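Search this site
Enter keywords
Search

The Long Middle of Eltberg

Eltberg has a structural problem that most serial dramas meet in their second season. The first three episodes set up a closed mountain town, a missing surveyor and a disputed will. The next five move those pieces very little.

Showrunner Bernice Ankrah divides each hour into two timelines, thirty years apart. The cuts between them are timed to lines of dialogue – a question asked in one decade is answered in the other. The method works well in episode four, where Seidu Lamptey plays both father and son. By episode six it has become predictable. 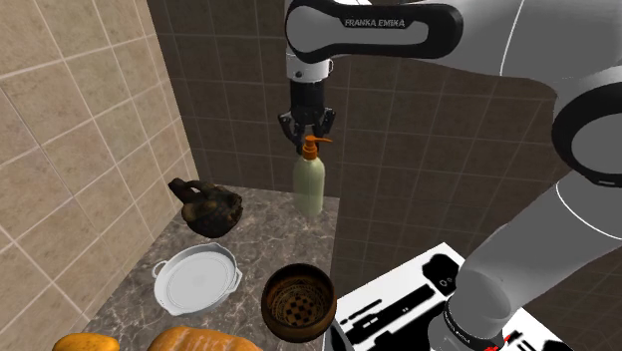 Lamptey's performance holds the season together. He lowers his voice for the older role and leaves the makeup to do the rest. Yayra Asamoah, as the magistrate, has less to work with. Her best scene is a 41-line reading of the will, shot in one take by director Filippos Chrysikopoulos.

The finale runs 132 minutes and settles the inheritance plot in the first half. The surveyor's fate is left open – Ankrah has already written a third season, and filming starts in Cliltcombe in April.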